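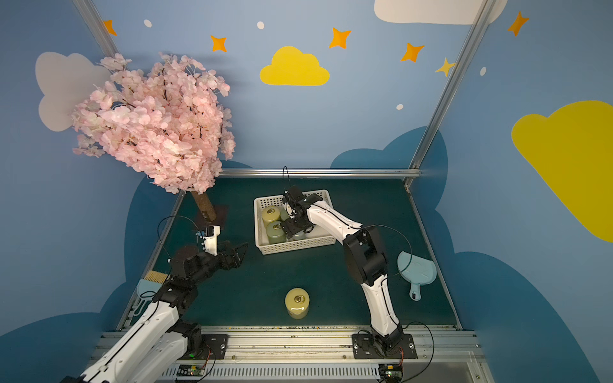 Fig. 1. Booth 2, basket task, both arms on the front rail.

Testidance Booth Tasks – data card and equipment notes

Maintainer: Bernice Appiah
Equipment and purchasing: Edem Owusu
Site: Flivulthorpe

Summary

The dataset holds 2000 episodes of two-arm tabletop work with small lidded jars and a perforated plastic basket. It was put together to help us decide what to buy for the next round of booths, so this card covers the hardware and the running costs along with the data. If you only want the file layout, skip to the section called Files.

Who this is for

People planning a booth of the same type and people who have been asked to put a number on one. Training on the data is fine too, but the variety is narrow: one kind of jar, one basket, one floor color.

What a booth consists of

Two arms with grippers
Front rail and mounting plates
Aluminum frame, back rail and corner posts
Painted wall panels
Floor panel
Wrist cameras and one fixed camera
Control boards and wiring
Task objects (jars, basket, set dressing)

The arms take most of the budget, as expected. We got quotes from Bamus and Akolgo and went with Bamus on delivery time. Prices are kept in the purchasing sheet and are left out here – they were already out of date by October.
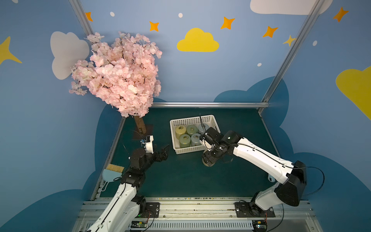 Cables were the line we got wrong. The first order covered the exact lengths from the drawings and left no slack for the arms to reach across the booth. Order longer than the drawing says, and order spares in the same shipment. Edem now puts 30 spare cables on every order, split across the two connector types, and that has been enough for a full collection period.

The wall panels were painted in-house. Allow paint and labor for them, and allow for a second set if you want to test a model against a different background. We did not do this and should have.

Task objects

Buy all jars of one type in a single order. Finishes vary between batches, and a replacement that is a slightly different green will show up in your labels as a new color. The basket is a stock item and easy to replace. It does throw glare under the booth lights, which affects the wrist views more than the fixed view. 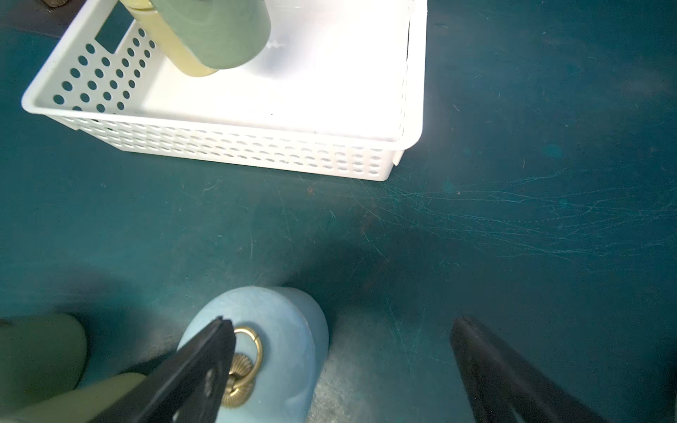

Floor panels should be budgeted as a consumable. Ours was bought as a fixed part with no replacement planned, and the teal surface is now covered in fine scratches, with a dense band of scuffs in front of the basket. The wear is easy to see from the wrist cameras, so early and late episodes can be told apart by the floor alone. Plan on 2 panels per booth per collection period, and record the swap in the session notes.

Small items worth a line of their own

Brush and dustpan for each booth
Spare gripper fingers
Spare mounting bolts
Lint-free cloths

Files

episodes/ one folder per episode, video and joint states
meta/tasks.csv task name, booth, operator code
meta/objects.csv object list with color names
notes/ session notes, plain text

Color names in objects.csv were entered by hand. Several jars are close in color, and "sage" and "green" were used for the same jar in some sessions. Treat the two as one label.

Known gaps

No episodes with glass or soft objects
No change of lighting
Floor swaps not recorded before the notes folder was added

Changes

Corrections to the object list go to Bernice. Questions on quotes, lead times or part numbers go to Edem – please include the booth number.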